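Jumska Kicking Holder: a season with a metal third teammate

My daughter kicks for her high school junior varsity team, and for most of last fall I was her holder. I'm not good at it. My knees hate it, my spot drifts, and I flinch (so would you!). By June I'd had enough and ordered the Jumska, one of those stand-alone holders that keeps the ball upright by pressing down on the nose so a kicker can practice alone.

It comes in a long flat box with the base, the arm, a rubber tip and a little drawstring bag. Putting it together took me one cup of coffee, and I'm the person who still has a bookcase with the back on the wrong way around. The arm slides into the base, you turn a collar until it clicks, and off you go. The instructions are a single folded sheet and they're fine, apart from a drawing of the collar that shows it turning the wrong way.

We started with extra points, then moved back a bit each evening. The ball sits really still. With our old Plustura holder (the plastic one, may it rest in the garage) any kind of breeze would tip the ball and she'd have to stop her steps and start over. The Jumska only lost it on properly gusty days, and on those days she was missing anyway.

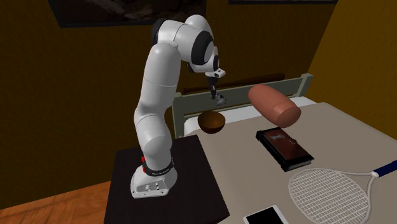 Viera Kubíček wrote to me after my first post on this and said she'd had the opposite luck: on her son's turf field the base slid a little on every kick, and she ended up setting a sandbag on it. She also thinks the tip is too hard and leaves the ball leaning slightly toward the kicker unless you fuss with it.

I believe her, but we're on grass, and the small spikes under the base dig in nicely. On the turf at the community field I did notice some creep, so if turf is all you've got, maybe look at the Laxdal, which has a wide rubber foot. It's heavier to lug around, though, and I found the height adjustment stiff.

The lean is a fair complaint too. You can set it with a thumb screw, and once it's where you like it, don't let anyone else touch it. Vaughn Greenberg borrowed ours for an afternoon and it took us three practices to get the angle back – thanks, Vaughn.

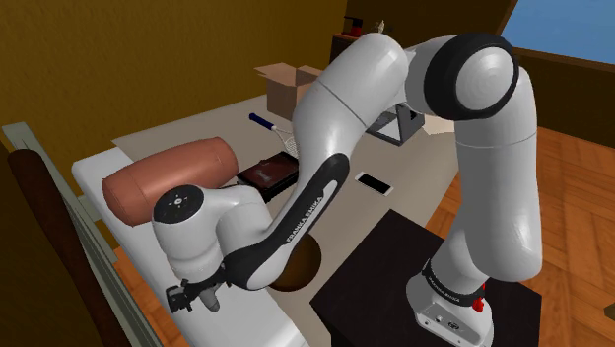
What I like most is how far out of the way the arm stays. Cheaper holders come straight in from the side, and a kicker with a wide follow-through will clip them sooner or later. The Jumska goes up from its base, over, and down to the ball from above, a lot like the white arm in the picture coming up and over the table, so there's plenty of open space underneath for a foot to swing through. She's put something like a whole summer of kicks past it and the paint is still clean.

Gripes? The bag is junk, and the seam went the first week. I use an old Gokance boot bag now and it fits perfectly. The rubber tip gets slick in wet grass, so bring a towel. I'd also have liked a spare tip in the box.

She practices up to 100 kicks on a good evening, and I get to stand behind the posts and shag balls with my knees intact. I'd buy it again.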